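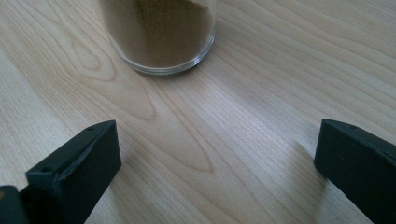

Studienbüro Pflegewissenschaft, Hochschule Cerkcombe

Leitfaden Tutorienabrechnung mit Turkora
Abschnitt 4: Tutorenkonto einrichten und erste Stunden melden
Stand: 19.07.18

Der Hersteller bewirbt Turkora als »selbsterklärend«. Wir haben das Programm ein Semester lang neben den alten Papierbögen laufen lassen und teilen diese Einschätzung nicht. Wer die folgenden Schritte in der angegebenen Reihenfolge ausführt, kommt in der Regel zu einem gültigen Konto. Eine andere Reihenfolge lässt das Programm zwar zu, die Abrechnung bleibt dann aber meistens liegen.

4.1 Voraussetzungen

Sie brauchen einen unterschriebenen Tutorenvertrag, Ihre Personalnummer und Zugang zum Hochschulnetz. Von außen funktioniert die Anmeldung laut Hersteller ebenfalls. Bei uns hat das mal geklappt und mal nicht. Planen Sie für die erste Einrichtung einen Rechner auf dem Campus ein.

Die Personalnummer steht auf dem Vertrag oben rechts. Die Matrikelnummer ist etwas anderes, auch wenn das Eingabefeld beide annimmt.

4.2 Konto anlegen

1. Öffnen Sie Turkora über die Startseite des Studienbüros. Alte Lesezeichen führen auf das Testsystem, das genauso aussieht und dessen Eingaben nachts gelöscht werden.

2. Wählen Sie »Neues Konto« und danach die Rolle »Tutor/in«. Die Rolle »Lehrbeauftragte« steht in der Liste weiter oben und ist voreingestellt.

3. Geben Sie die Personalnummer ohne Leerzeichen ein.

4. Tragen Sie im Feld »Kostenstelle« die 1617 ein, ohne Punkt. Der Vertrag nennt sie in der Schreibweise 1.617, damit kann das Programm nichts anfangen und meldet den Fehler erst beim Abschicken.

5. Laden Sie die Vertragsseite mit der Unterschrift als PDF hoch. Scans mit weniger als 600 dpi werden angeblich automatisch aufbereitet. Verlassen Sie sich nicht darauf und scannen Sie gleich mit 600 dpi.

6. Klicken Sie auf »Prüfen« und warten Sie, bis der Balken verschwunden ist. Erst danach auf »Speichern«.

Hinweis: Eine grüne Meldung »Konto vollständig« bedeutet nur, dass alle Pflichtfelder gefüllt sind. Über die inhaltliche Richtigkeit sagt sie nichts aus. Verbindlich ist allein die Bestätigung per E-Mail durch das Studienbüro.

4.3 Stunden melden

1. Öffnen Sie im linken Menü »Meine Tutorien« und wählen Sie die Veranstaltung aus. Fehlt sie, ist der Vertrag noch nicht verknüpft. Legen Sie sie bitte nicht von Hand an.

2. Tragen Sie jede Sitzung einzeln ein. Eine Einheit hat in Turkora 60 Minuten, eine Lehrveranstaltungsstunde bekanntlich nicht. Die eingebaute Umrechnung lassen Sie ausgeschaltet, wir haben damit unterschiedliche Ergebnisse für denselben Monat bekommen.

3. Vor- und Nachbereitung gehören in die zweite Zeile, auch wenn das Programm eine gemeinsame Buchung vorschlägt.

4. Schicken Sie die Meldung ab und speichern Sie die Übersicht als PDF auf einem eigenen Datenträger. Das Archiv in Turkora ist vorhanden, ob es vollständig ist, können wir derzeit nicht sagen.
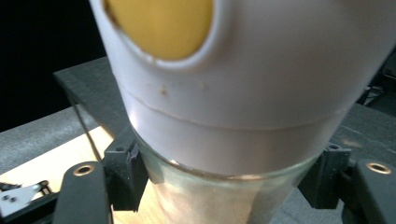
Abb. 2: Heller Zylinder mit ovaler Öffnung, unten im Glas

Achtung: Nach dem Abschicken lässt sich eine Meldung nicht mehr ändern. Die Schaltfläche »Korrigieren« bleibt trotzdem sichtbar und erzeugt eine zweite Meldung. Bei doppelten Meldungen hält die Personalstelle beide zurück.

4.4 Anerkennungspunkte (Zusatzmodul Groen)

Das Modul Groen vergibt Punkte für pünktliche Meldungen und gute Rückmeldungen von Studierenden. Die Teilnahme ist freiwillig. Was die Punkte am Semesterende wert sein sollen, steht bisher in keinem Dokument, das uns vorliegt. Zum Abschalten gehen Sie auf »Profil«, dann »Module«, und entfernen den Haken bei Groen. Nach einem Update ist der Haken unter Umständen wieder gesetzt.

4.5 Häufige Meldungen

Fehler 202: Die Kostenstelle wurde mit Punkt eingegeben. Siehe 4.2, Schritt 4.

»Vertrag unbekannt«: Rolle prüfen. Stimmt sie, einen Werktag warten und neu anmelden.

»Sitzung abgelaufen«: Kommt auch mitten in der Eingabe vor. Nicht gespeicherte Zeilen sind verloren.

Der Umzug auf das Nachfolgesystem Zovine ist angekündigt. Einen Termin haben wir nicht. Bis dahin gelten die Papierbögen im Zweifel weiter, bitte bis zur Auszahlung aufheben.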